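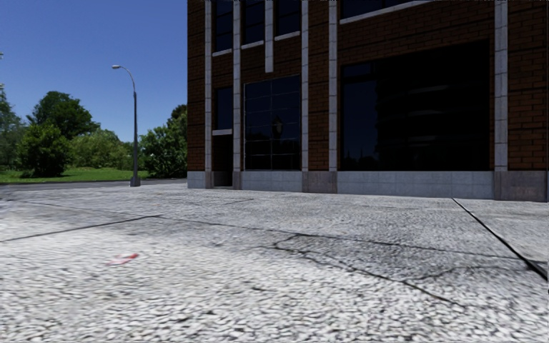
Hi all, and thanks for your patience with this one. I know the last update was mostly me complaining about paperwork, so I'm happy to say the sidewalk rules for the Preltlow delivery robots now exist as a real draft you can read and argue with.

We've been working through the rules in simulation, on city blocks with a brick building along the pavement, a lawn and trees across the road, and joints and cracks in the slab. The cracks have eaten more of my time than I budgeted for! Our first wording said a robot must "slow for surface defects," and Skivitz (who run the simulator for us) very fairly asked what a defect was. Is a joint one? A stain? So there's now a short table, and a joint by itself doesn't count unless the two sides sit at different heights.

Where we are on the rest:

Giving way to people is finished. The robot stops and waits, and it never asks anyone to move. In the latest batch it followed that rule in nearly 99 percent of runs, and I'm going through the misses one by one before I believe the number.

Doorways are half done. We want robots to keep clear of any building entrance, even a dark recessed one where they can't see who's coming out. Gounder would like the distance to be shorter on narrow sidewalks. I'd rather keep one figure for everybody, but I've said I'll test theirs.

Glass is the messy one. Big ground-floor windows throw back trees and lamps, and I want a rule saying a reflection alone can't be used to decide the way is clear - still looking for wording an auditor could check.

Money is fine. We're a little under on travel and a little over on simulator hours, and I'd like to move the one to cover the other if you're okay with it.

Two things I need from you by the end of February: a yes or no on that budget move, and comments on section 3, which is the doorway part.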